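Premature release fault (tabletop sorting)

From the Gelar handbook of robot faults and failures

The premature release fault is a failure in robot sorting work in which a two-finger gripper lets go of a part before it has reached its container, while the control software goes on to record the part as placed. The name is used mainly in connection with the Stastden sorting trials, where the fault was first written up. It is sometimes called a "ghost place" in older notes, though that term also covers cases in which the part was never picked up at all.

The fault is of interest less for the dropped parts, which were small and cheap, than for the success rate that was reported while it was going on. Several later accounts treat it as a solved problem. The evidence for that is thin.

Background

The Stastden trials used a single robot arm over a table, sorting small objects into trays with separate compartments. The control software, known as Lakatos, was developed in simulation and then moved to a physical cell. The simulated version of the task came first and remained the reference: when the two disagreed, the physical cell was usually assumed to be at fault.

Objects were chosen to be awkward in different ways. Dominoes are thin and lie flat, so the fingertips have to come down very close to the table. Plain rectangular blocks are easier to hold but can sit close enough together that a fingertip meant for one touches its neighbor. Supporters of the trials described this mix as a fair sample of "everyday clutter." It was a handful of small things on a clean surface, and the claim should be read with that in mind. 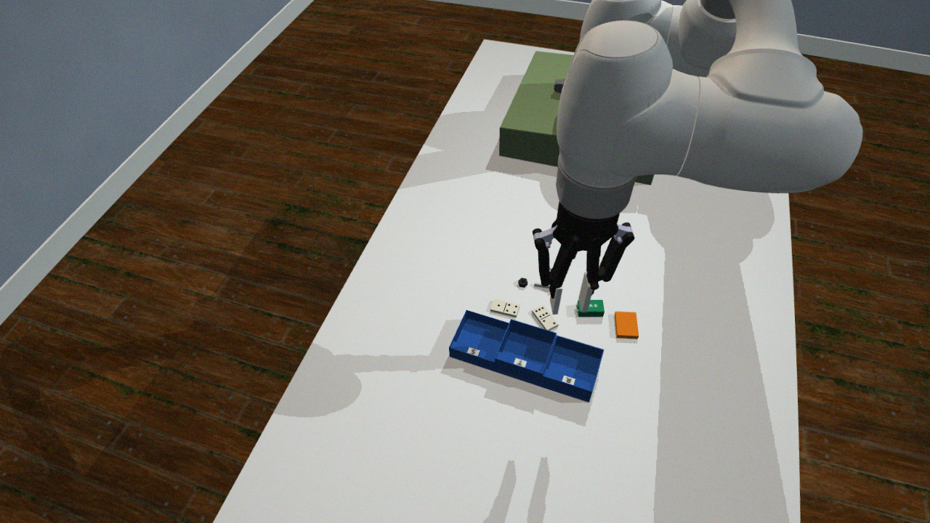
Entry prepared by the Gelar editorial desk — Faults and Failures section — revised July

The simulated layout sets the gripper above the small parts, with dominoes on one side of a green box and an orange block on the other. A blue tray with three compartments, all empty, lies in front of them. Labels in the compartments were read by the vision step, which matched each part to a destination before the arm moved.

Description of the fault

In a normal cycle the arm lowers, the fingers close, the arm lifts and travels, and the fingers open over the chosen compartment. Lakatos decided whether a part was still held by looking at the gap between the fingers. If the gap was wider than zero and close to the expected width of the part, the grip was taken to be good.

The weakness is easy to see once stated. A thin part held on edge gives a small gap, and so does a gripper that has nearly closed on nothing. During the travel move the software widened its tolerance to allow for vibration, and within that wider band it could no longer tell the two apart. A short dip in gripping force, often at the moment the arm changed direction, was enough to let a domino slip. The cycle then ran to its end and was logged as complete.

A second form of the fault ran in the other direction. When the gap reading jumped, the software sometimes concluded that the part had already been delivered and gave the open command early. In those cases the part was released on purpose, in the wrong place, by a system behaving exactly as written. Whether this should count as the same fault is disputed. This entry follows the usual practice of treating them together, mostly because the logs do not allow them to be separated.

Discovery

The first report on the trials covered 1102 cycles and listed 2 failures. A later check of the overhead video against the log found 34 cycles in which a part had been dropped and the log said otherwise. The check was made only after parts kept turning up on the table between the start area and the tray, which had until then been put down to bumping during setup.

It is worth noting what the check did not cover. Video had been kept for the physical runs only. The simulated runs, used to tune the grip settings in the first place, had been scored by the same gap rule and stored as totals. No one can now say how often the fault appeared there. The statement that "simulation showed no such problem," repeated in several summaries, means only that nothing in the simulation was set up to notice it.

Explanations offered

The Stastden team blamed worn fingertip pads. Ciretti, the firm that supplied the gripper, pointed to the software tolerance and said the hardware had been run within its limits. Both may be partly right. New pads were fitted and the tolerance was tightened in the same week, so the improvement that followed cannot be credited to either change with any confidence.

A third suggestion, that shadows from the arm disturbed the vision step, is found in some discussions. It does not fit well. The vision step ran before the arm moved and played no part in deciding whether the grip held.

Safety

No injury was linked to the fault, and with parts of this size none would be expected. The safety concern is about the method. The same grip check was proposed for a heavier cell handling metal parts, on the strength of the original success rate. That proposal was put on hold after the video check. A dropped domino is a nuisance; a dropped casting beside a walkway is another matter, and a log that calls it a success gives an operator no reason to stop the line.

Remedies and current status

The revised version of Lakatos adds a weight reading at the wrist after each lift and a camera check of the compartment after each release. A run of around 1000 cycles with these changes was reported as free of unlogged drops. The run used the original set of objects and, as far as the published notes show, the original positions. It has not been repeated by an outside group, and the raw logs have not been released.

Until they are, "fixed" seems too strong a word. "Not seen again on the same table" is closer to what has been shown.

See also: Grip sensing; Simulation gap; Self-reported success rates; Slip detection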